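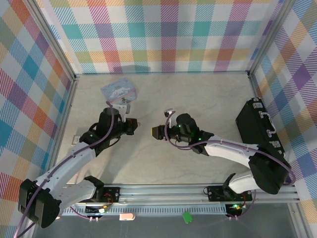 A small work table becomes full very quickly, and the top is only one part of it. For many years I cared only for the top. I wiped it, I cleared it, and the next day it was full again. Then I began to look at the sides, and my tables became much easier to keep. Fabric on the walls around a table is one of the cheapest changes you can make. A plaid in pastel colors, with pink, teal, yellow and lavender on white, makes a corner friendly even when the table itself is a plain pale one with a marble pattern. The pattern also forgives small marks, which a white wall never does.

Measure before you buy the fabric

Measure each wall separately, also when they look the same. In my own corner the left side was 2 cm shorter than the right, and I found it only after cutting. If your side panels lean inward, hold the fabric on them before you cut, and step back. Squares and stripes look longer on a leaning wall than on a straight one. Some people like it. If you don't, choose a small print or one plain color for the sides and keep the plaid for the back.

Wash the fabric one time before you hang it. Cotton can shrink, and a panel of 90 cm that shrinks after hanging will pull out of its clips. Iron it while it is still a little damp.

Fixing it without glue

I don't recommend glue. It makes yellow stains through light fabric, and you can't take the panel down for washing. These work better for me:

Hook-and-loop tape, sewn on the fabric and stuck on the wall.
A thin wooden strip at the top, with the fabric folded over it and stapled at the back.
Small spring clips, if you have a metal frame around the table.

For a frame of aluminum profile with grooves, there is one more way. Fold the edge of the fabric around a thin cord, sew it closed, and press the cord into the groove. It should go in a little hard. I use cord from Geston, the thinnest they sell, but any smooth cord is fine. Try a short piece first.

Cleaning the grooves

Grooved rails collect crumbs, thread and dust, and a cloth goes only over the top of it. Use a dry paintbrush with the bristles cut short, and push the dirt always to the same end. Vacuum after this. Water in the groove makes a gray paste together with the dust, and then you need a toothpick and a lot of patience. I do it in July and again before the winter holidays.

The pale table top

A marble pattern hides dust well, so you must clean by habit and not by eye. Warm water with a few drops of dish soap is enough. Dry it immediately with a second cloth, or it will have streaks. For pencil marks I use a white eraser. Please don't use scouring powder, it takes the shine away and it doesn't come back. If you adhere the surface yourself from a roll, as I did with mine from Skosmont, be careful also with hot cups.

Cables

Choose a colored cable when you can. It is easy to follow with the eyes from one end to the other, and you don't pull the wrong plug. Leave a loose loop near anything that moves or turns. A cable that is tied too tight will break at the tie.

Hard cases

A hard case can stay on the table if it stands against a wall, but turn it so the latches are easy to reach. Put a label on the side you see every day. I made this mistake with 13 boxes and had to write all labels again.

What I paid

The fabric and the tape together were roughly 70 dollars, and I still have enough left for one cushion. The wooden strips I had already.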